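Season Diary
April
Posted by the breakfast girl, Leinonen Lodge

Wednesday, 11:40pm. Writing this in bed with my socks still on. Legs are done.

Four days left of the season and the snow is going off fast. Got up at six for breakfast shift, eggs, eggs, more eggs, a family who wanted the porridge thinner and then thicker. Out the door by ten thirty. Missed the first bus, ran for the second one with my boots undone, made it, sat on somebody's glove.

Lower runs are soup now. You can ski down to the Novier lift if you don't mind walking the last bit over grass and mud, and I did mind but went anyway. Up top it was lovely though. Hard and fast until noon, then that heavy sugary stuff that grabs your skis and tries to take your knees with it. Did the long red 2 times, then the black off the back, which I have been putting off since January. Not pretty. Sort of a sideways slide with some turns in it. But down is down and I've done it now and can stop lying about it.

Lunch was a cheese roll out of my pocket, flat. Ate it on the wall behind the Flono hut where the wind doesn't get you. They've already taken half the deck chairs in. Fries have gone up AGAIN, so no fries. Bought a hot chocolate because it was that or cry. Sunburn on my chin only, from looking up I guess. Chin sunburn. Very attractive for the last week.

Had to be back at three for the room turnover. Two rooms leaving, one room coming, sheets missing from the laundry van. Used the good sheets. Will hear about that. 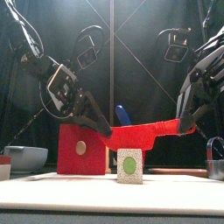

AFTER WORK

Staff end of season thing was at Ovia, the bar under the gondola station. I'd only been in there once before, in December, when it was so packed I drank a beer on the stairs and left. Much better tonight. Mostly season people, a few tourists who looked worried, wet jackets piled up so high on the one radiator that they kept sliding off.

Happy hour is until seven and I got there at ten to. Ordered two. Everyone ordered two. The bar top looked like a shop window. They do a hot apple thing with rum in it that tastes like nothing and then your ears go warm. Had one of those. Had another one. Chips in a basket, too salty, ate all of them.

Quiz at eight. Our team was the whole breakfast shift plus the guy who waxes skis at the rental place. We were terrible. We got the height of the village wrong and we LIVE here. I said 464 meters because it was in my head for some reason, and it turned out to be my old locker number from the staff house. Everyone else wanted to write something sensible and I talked them out of it, so that one is on me. Did well on the music round. Did ok on cheese. Second to last, and the last team left at half time so I don't know if that counts.

Prize for the losers was a bag of lost gloves, all lefts. I took a green one. It's nicer than my own.

Then the band, which was a drummer and a man with a guitar, and they only had the one speed. Fast. Danced in ski boots, which I said I wouldn't do again after New Year. My shins are going to be purple. At some point the whole room was up on the benches and the window had steamed over completely and I thought oh, I'm going to miss this, and then someone tipped a beer down my back so that was the end of that.

Walked home along the river path instead of waiting for the late bus. Stars out, really cold again, everything that melted today frozen solid. Fell over once, outside the bakery. Landed on the same hip as last week. No one saw exept a cat.

Money, since I promised I'd write it down. Envelope in the drawer has 538 in it, after tonight. More than I thought. Less than the train and the deposit together — so I either work the extra weekend for the deep clean or I sell my skis. Not selling the skis. Ask about the weekend tommorow before somebody else gets it.

Also to do. Return the borrowed helmet. Give back the room key and get my key money. Wash the base layers, all of them, twice. Find my other goggles, think they're behind the bench at the Flono. One more go at the black if it freezes tonight like it should, early, before it turns to mush.

Alarm for five forty. Why do I do this. There's glitter in my ear, no idea where from — there wasn't any glitter.

Going to sleep.

Back to top | Contact | © Season Diary, all words mine, please ask before copying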